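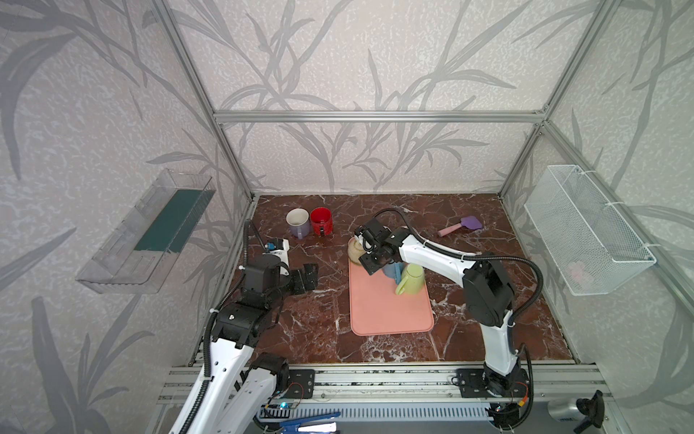 Report on the Society's visit to the Taltport Wargames and Model Show

The Society sent a party of members to the Taltport show, held this year in the exhibition hall beside the old harbour station. The report was prepared for the members' bulletin of 2020-05-25 and covers the December event, which ran over one day.

The organisers gave attendance as 700, against some 50 traders and clubs on the floor. The ground level was given over to retailers and the upper gallery to participation games. Access to the gallery was by a single staircase, and queues formed there until early afternoon. Members with heavy purchases are advised to use the cloakroom near the east door.

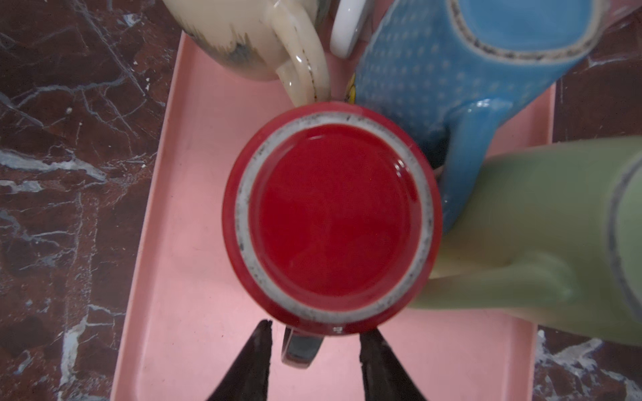
Red mug, upside down.

The largest game was the Plavov club's refight of a river crossing in 15mm scale. The terrain was built on interlocking boards, and the river had been poured in several layers of tinted varnish. Play was brisk, and the umpires explained the rules clearly to newcomers. The Society's party took the defending side in the second session and held the bridge until the final turn, when the attackers' reserve arrived on the flank.

Among the traders, Katona showed a new range of plastic infantry with separate heads and arms. The casting was clean, although the bayonets were thin and several of the sample figures had already lost theirs.

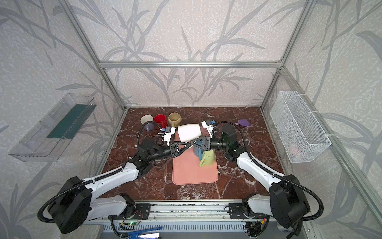

Tovano had the widest choice of scenery, including ready-painted hedges and a set of ruined farm buildings. Prices were higher than at the previous show. The bring-and-buy stall was well run and accepted 293 lots during the day, of which 87 remained unsold at closing and were returned to their owners.

The painting competition was judged by Zlata Kovalchuk, who awarded first place in the single figure class to a mounted standard bearer. Her written remarks praised the restrained shading on the horse. Entries in the junior class were fewer than the organisers had hoped for, and the closing date will be moved back next year.

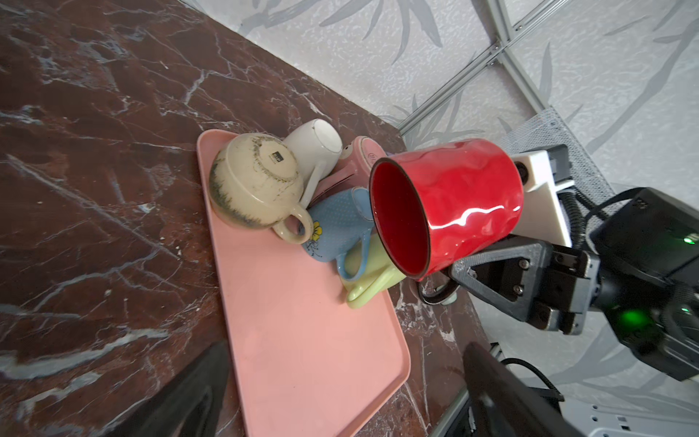
Mugs at one end of a pink tray on the marbled surface.

Catering was limited to hot drinks and sandwiches, and the sandwiches had sold out by one o'clock. Parking was adequate. Members wishing to join the next visit should give their names to the Secretary, stating whether they require a seat on the coach.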